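Site Visit Report: Viminden Household Automation Laboratory
Prepared for the Trimholm Residential Services working group on domestic tasks

Members of the working group visited the Viminden laboratory in August to judge whether robot arms can yet take on any of the tidying and sorting that staff now do by hand in the Trimholm family residences. The delegation consisted of Mereana Te Moana, Riaan Buthelezi and Shayne Hapeta. It was received by Paora Pomare, who directs the laboratory, and by Anahera McAlister, who is responsible for the sorting trials.

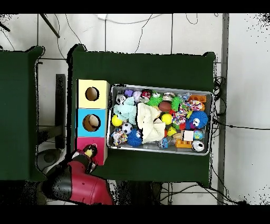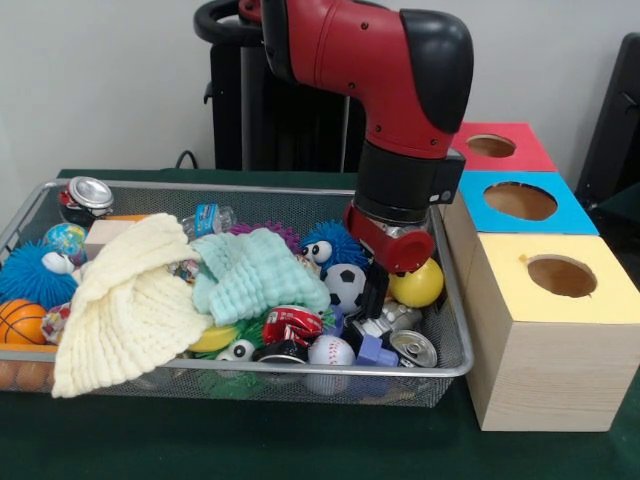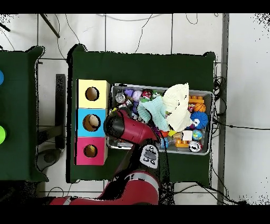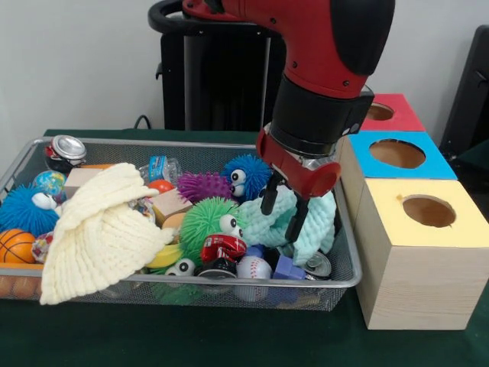 The sorting station at Viminden: mixed toys and cloths, the boxes beside them, and the red and black arm.

The visit began at 9:30 a.m. with a short introduction in the meeting room, after which the delegation moved to the laboratory floor and remained there until the midday break.

The sorting task

The task resembles one that every residence manager will recognize. At the end of the day a playroom container holds whatever was on the floor, and someone must separate the toys from the linen and the trash. The load at Viminden had been made difficult on purpose. Spiky rubber balls, a small basketball, a globe-patterned ball and building bricks shared the space with crushed cans and a plastic bottle, and a cream-colored cloth and a mint-green one lay over and among them. Each item is to be picked up by the arm and dropped through the round hole of the correct box.

Ms. McAlister explained that the crowding is the point of the exercise. An arm that can lift a ball from a bare table has been available for years. Lifting the same ball when it is wedged under a cloth, with a can leaning against it, remains a research problem. The laboratory has therefore stopped reporting results on single objects.

The delegation observed three runs. In each run the arm was given 12 minutes and was left to choose its own order of work. The balls were handled best. The gripper closed on them cleanly in most attempts, and the few that slipped were retrieved on a second try. Cans were less predictable, particularly those that had been flattened, and on two occasions the arm paused over one for so long that an operator moved it on.

Cloth was the weakest area. When the gripper took hold of a fold, it often brought up a neighboring toy as well, and the arm had no reliable way of noticing that it was carrying two things. Mr. Pomare stated plainly that he would not offer the system to a customer while this remained the case. A garment with a hard toy inside it, sent on to a washing machine, is a repair bill.

Mr. Buthelezi asked how the pace compared with that of a person. Mr. Pomare replied that a member of his staff clears the same load in 90 seconds. None of the three runs we observed was completed within its 12 minutes.

The Vada and Pryor programs

Two further programs were described to us in the afternoon, though neither was running. Vada concerns the folding of flat linen such as pillowcases and hand towels. Its staff consider the work promising where every piece is the same size, as in a central laundry, and much less so for the mixed loads that come out of a residence.

Pryor is directed at small shops. It would return misplaced goods to their shelves after closing, when the aisles are clear and speed matters less. Ms. Hapeta, who oversees the Trimholm secondhand store, took particular interest in this program — the store spends the first hour of most mornings on exactly that chore. The laboratory has agreed to send her the written requirements for a site, including floor space and power supply.

Safety and supervision

An operator was present at the station throughout the runs and kept a stop control within reach. We were informed that unattended operation is not permitted at Viminden during visiting hours or at any other time. The delegation regards this as proper, and notes that it bears directly on cost. A machine that requires a trained person beside it does not at present release that person for other duties.

Findings

The delegation finds that sorting of the kind observed is not ready for use in the residences. Hard, rounded objects are within reach of current equipment. Soft items, and hard items tangled up with soft ones, are not. We saw nothing to suggest that staff schedules for the coming year should be altered.

We do recommend that contact with the laboratory be kept up. Ms. Te Moana has offered to supply a list of the items most often found in our playroom containers, so that future trials reflect what our staff handle — odd socks and jigsaw pieces were mentioned more than once on the drive home. Mr. Pomare has invited the working group to return when the next gripper has been fitted. Requests to join that visit should be sent to Ms. Te Moana through the Trimholm office.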